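An Open Day at Tokstead

By Ultan Gilmartin

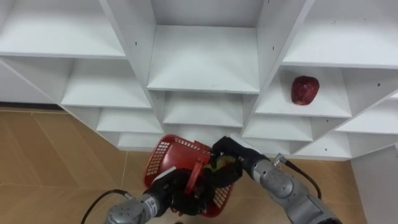 The robotics workshop in Tokstead opened its doors to the public on Fri 12 October, and by midmorning people were parking on the grass. Most had driven over from Clullport. They wanted to see a robot put away groceries.

Gobnait Hennessy runs the workshop. She began by telling visitors that the job is harder for a machine than welding a car door. A weld is in the same place every time. Fruit rolls, bruises and comes in odd shapes, and a basket moves when you touch it.

The system is called Kormont. It has two arms, and the lab has spent most of its time since May on getting them to work together. One arm holds the basket and tips it while the other reaches in. "If the basket sits on a table, one arm is enough," Hennessy said. "People don't shop that way. They carry the thing."

Yasaman Salehi, who handles training, said the team had recorded 3,052 practice runs with a person guiding the arms. She gave the first 400 to the software in the summer and got poor results. The grippers closed too early, or squeezed too hard. Later runs were slower and more careful, and the robot picked up that habit too.

Visitors noticed the speed. A boy near the front asked why it took so long. Salehi told him it could go faster, but she would have to buy more apples.

In the afternoon Zhenhua Cui took questions on cost. The grippers are the part that wears out first, he said, and a set of finger pads costs the lab 100 dollars. He would not put a price on the whole system, which is not for sale.

The next open day is planned for spring. Hennessy wants to try eggs.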